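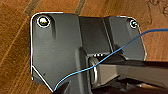
Ticket 374 – Leberwerte fehlen nach dem Import
Bereich: Ambulanz Priritz, Nachsorge Transplantation
Software: Ikley (Patientenakte), Schnittstelle Skernstead
Priorität: hoch
Status: gelöst, Beobachtung läuft

Meldung der Ambulanz

Guten Tag,
seit dem letzten Update kommen die Laborwerte von einem Teil unserer Patienten nicht mehr in der Akte an. Betroffen sind Bilirubin und der Tacrolimus-Spiegel. Die anderen Werte aus derselben Blutprobe sind vorhanden. Das Labor hat uns bestätigt, dass der Befund vollständig gesendet wurde. Für uns ist das ein ernstes Problem, denn nach dem Tacrolimus-Spiegel wird die Dosis festgelegt. Wir rufen zurzeit im Labor an und schreiben die Werte von Hand ab. Bitte um schnelle Bearbeitung.

Antwort Support Moschos

Vielen Dank für die genaue Beschreibung. Bitte die Werte weiterhin telefonisch abfragen und in der Akte als »manuell« kennzeichnen, damit sie später nicht doppelt stehen. Wir benötigen noch:
– das Importprotokoll der letzten 48 Stunden
– die Version von Skernstead (Menü Hilfe, ganz unten)
– die Angabe, ob der Fehler auch bei Patienten auf der Warteliste auftritt

Ambulanz

Das Protokoll ist angehängt. Bei der Warteliste tritt der Fehler nicht auf, wir haben es zweimal geprüft. Nur die Nachsorge ist betroffen. Die Version können wir nicht ablesen, das Feld ist leer.

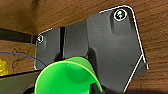 Seite zuletzt geändert: Sonntag, 3. März 2019

Analyse Support

Im Protokoll steht bei jedem fehlenden Wert die Meldung »Einheit unbekannt, Zeile übersprungen«. Die Nachsorge verwendet eine eigene Tabelle für die Einheiten, und diese Tabelle wurde beim Update durch eine leere ersetzt. Die Warteliste greift auf die allgemeine Tabelle zu, deshalb ist dort alles in Ordnung. Das leere Versionsfeld hat dieselbe Ursache.

Durchgeführte Schritte

1. Import angehalten, Sicherung der Akte erstellt.
2. Tabelle der Einheiten aus der Sicherung vor dem Update zurückgespielt.
3. Wartezeit der Schnittstelle auf 300 Sekunden gesetzt, weil der erste Versuch abgebrochen ist.
4. Übersprungene Zeilen neu eingelesen.
5. Import wieder gestartet.

Ambulanz

Die Werte sind jetzt da. Bei 2 Patienten steht der Tacrolimus-Spiegel doppelt, einmal manuell und einmal vom Labor. Die Zahlen sind gleich. Dürfen wir den manuellen Eintrag löschen?

Support Moschos

Bitte nicht löschen, sondern auf »ersetzt« stellen. So bleibt sichtbar, auf welcher Grundlage die Dosis entschieden wurde. Das Ticket bleibt bis zum nächsten Update offen. Vor diesem Update sichern wir die Tabelle der Nachsorge getrennt und melden uns vorher bei Ihnen.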